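Making & Machines / Robots / Local
February — words by the Wurkside desk

Showing it, not telling it: an afternoon on the sticks at Misis

Kettle's broken at Misis so we do the interview over tap water, at a desk by the window. It's a small outfit, 3 desks, upstairs on the Tadstead side of the river. She runs the demonstration work, and would rather we left her name off as she's "only the one who holds the controller". Fine by us.

Her job is to move a robot arm through a chore, again and again, so a program can learn the chore from the recordings. Most of what she drives is simulated. A room, a table, an arm, all drawn by a computer, and a controller in her hand that she moves as if it was the gripper. The software is called Talpur, they wrote most of it in-house and she is rude about the menus.

"People come in expecting code," she says. "There's code. But my bit is more like driving lessons, except the learner sits in the back and watches me do it wrong."

She has the view from just above the gripper up on the big screen. It's the one she drives by for the last few inches, when the side view won't tell her if she's lined up. Cup lying low between the two fingers, nothing held.
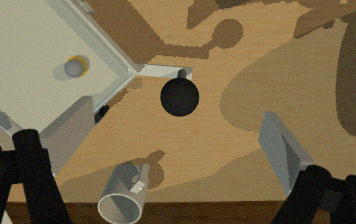
Why not just write down the movements and have the arm repeat them?

"Because the cup's never in the same place twice. If I write down the movements it'll go to where the cup was last time and close on air. If I show it enough goes, from enough starting places, it can learn to head for the cup wherever that is. That's the hope."

How many is enough is the thing everyone asks, she says, and she hates the question. For a simple pick-up she starts with 22 demonstrations. Then they train on those, watch it fail, and she records more of whatever it was bad at. Usually the handle. Handles are a pain. Come at one from the wrong side and the fingers knock the cup instead of going either side of it.

"I did a whole morning once where I always came in from the right. Didn't notice. I'm right handed, it's comfy. The thing learned it beautifully and then it couldn't do anything on the left half of the table, it just sort of dithered."

So now she keeps a note stuck to the monitor. It says OTHER SIDE.

I ask to see the room view. She clicks out to it. Long table, brown door behind, bits and pieces along the wood.

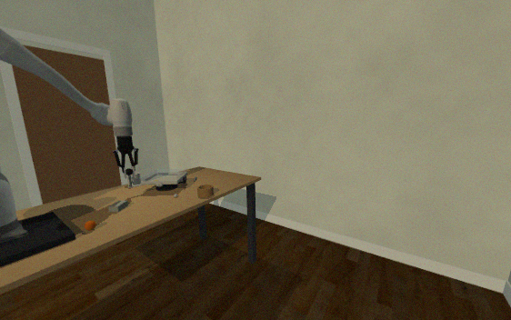

Gripper just above the small things at the far-left end. Fingers open slightly.

This is the view for planning, she says. You look at what's in the way first. An arm has an elbow and it's easy to forget the elbow when you're staring at the fingertips. Her rule is lift first, then travel, then come down, even if the straight line would be quicker. A learner copies your shortcuts as well and it dosen't know which ones were lucky.

Pauses are the other thing. You stop to think, the recording carries on, and now there are two seconds of the arm hanging there for no reason. Feed it enough of those and it learns to hang there. Sometimes for good.

"It gets to the spot where I always stop and have a think, and it stops. And it's not thinking! It's just stopped." They trim the worst of them out now, but she'd sooner not make them. Decide before you start, then go.

What about mistakes? Bin them? Not all of them, she says. A clean miss, where she comes down beside the thing, backs off and gets it second time, she keeps those. They show how to recover. What she throws out is the messy stuff, dropped things, or where she's fought the controller and won by accident. 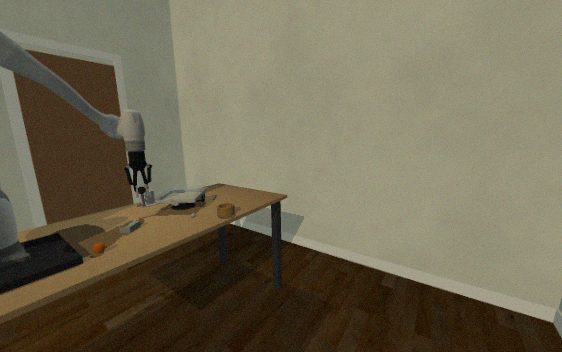 Orange ball near the front edge, grey block further back. Gripper over the rear of the table.

The ball is everyone's favourite, visitors always ask for the ball. She finds it dull. It's bright and it looks the same from every side, so there's no wrong way round to grab it. The risk is nudging it, and near a table edge that matters. The block she likes. Long and thin, so the wrist has to turn to suit the angle, and you can see straight away whether the learner has understood about turning or has only understood about going there.

Does she get better at it? Too good, maybe. They had a couple of beginners on the controls in the autumn and their recordings were slower and wobblier but covered more of the table, becuase they kept ending up in odd places. The training liked that. She was a bit put out.

There's a trick for stretching the recordings too. Talpur can shift the objects about, bend her movement to fit and play it through again to check it still works. From one good batch they got about 3,000 runs. She's cautious with it. If the batch has a bad habit, you now have the habit about 3,000 times.

Before I go she parks the arm up in the air and lets me look at the table properly. Knob on a post at the back, low grey box next along, tan pot towards the front right.

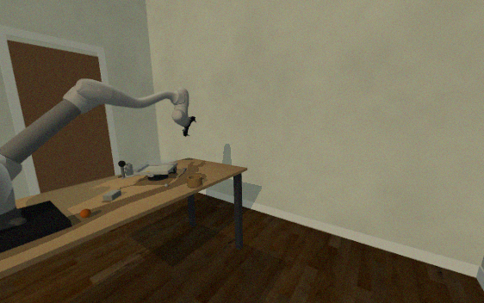 And by hand?

The other way is to grab a real arm and push it through the motion yourself. They have one for that, in a seperate room, and it was switched off on the day so I only heard about it. You feel the weight, you feel when the fingers touch. With the controller she has only her eyes to go on.

"First time I did it by hand I got it in one go. Then we looked at the video and it's mostly my sleeve." So she learned to stand behind it, arms long, leaning back. Bad for the shoulders. 2 hours is her limit and after that the demos go sloppy anyway.

Which would she pick, for a newcomer? By hand for the first day, so you know what the joints will and won't do. Then the controller, for as long as you can stand it. She'd have them put the cup on its side early on as well, before they get confident.

She has another batch to record before five. Left side of the table, all of it.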